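March, evening

I write this one in English again, because the group notes are in English and I want practice before I must present. My tea is already cold. I started at the kitchen table after eight and I spent a long time only on the first page of the rules.

Today was the second day of the checking work for Trilen. We are making the list of what a kitchen must have in the simulator before a robot policy is allowed to be tested in it. Last month I thought it would be an easy list. Now it is 40 points, and I have doubts on at least ten of them. The library from Ovitz has 2,087 kitchens in it and I am responsible for the sink areas, so I look at sinks from morning to lunch and at drying racks from lunch to evening. My neighbor asked me what I do for work and I said "dishes". It was the shortest way.

In the morning we had the call about naming. Half of the group wants to name an object by what it is, and the other half by what the robot may do with it. I spoke for the first side. If a file says "utensil holder", then everybody can open the kitchen and see if it is right. If a file says "drop target 2", I must first find the task, and the task has perhaps changed since then. We voted and my side won, but only for objects that can move. For fixed things like faucets and wall plates the old names stay. I don't like it, but I wrote it in the rules as we decided.

After that came the question of the collision shape, and this took the rest of the morning. A wire rack is the worst thing. For the eye it is many thin lines with air between. For the physics, somebody can put one big box around it and say it is finished, and then the plate stands on the top of nothing. The draft said "the collision shape should be suitable". I crossed out this sentence. Suitable for who? I wrote: a plate must be able to go into the slot between two dividers, and a fork must be able to go into the open mouth of the holder. If one of these is false, the kitchen does not pass. It is a longer rule, but a tired person can apply it at five in the afternoon, and I know this because the tired person was me.

In the afternoon I opened the kitchens one by one and went through the points. I keep one view in my notes from the kitchen where I stopped for the longest time. The sink and faucet are white, the rack is dark gray with the holder on its left end, and all of it is empty, no plates and no utensils.
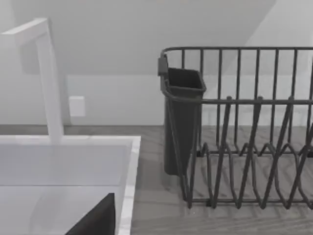

What I wrote down for the rules

Start state. The rack starts empty or it starts with a written list of objects, never something between. The same for the holder and for the sink. In this kitchen there is a dark gray piece in the basin, with a slope, and from this view I cannot say what it is. So the rule got one more line: every object that lies in the basin at the start must have a name in the file, and if the reviewer cannot name it from the view, the reviewer asks before signing. I asked. No answer until now.

Attached parts. The holder hangs with a small hook on the top rail. Is it one object with the rack, or two? The draft did not say. My proposal is that the file must declare it, "fixed" or "removable", and the test report must repeat the same word. Prelasmont had results last autumn that nobody could compare, and the reason was exactly a part like this.

Faucet. The view must be saved also from a second side when the end of the spout is outside. I was lazy with this on the first day and had to go back.

Shadows. I wanted to leave them out, but the colleague for cameras says that thin wires and their shadows confuse the policy more than a dark room does. I wrote "shadows on, same light for all runs" and left a question mark.

Number of runs. 100 for each task, and the failed ones stay in the folder. Here I was stubborn. The Hallgrímsson guide allows to repeat a run after a "technical problem", and it does not explain what a technical problem is. In my text there is a list of four, and outside of the list it counts as a failure. Two people wrote to me that this is too strict — maybe they are right, I will see next week.

Later

I washed my own dishes and looked at my own rack for too long. It has a broken wire on one side and would not pass point 17. Also I noticed I say "basin" now also at home, where before I said "sink" like a normal person.

Tomorrow: ask again about the piece in the basin, correct the numbers of the points after 22 (there are two with the same number), and buy dish soap.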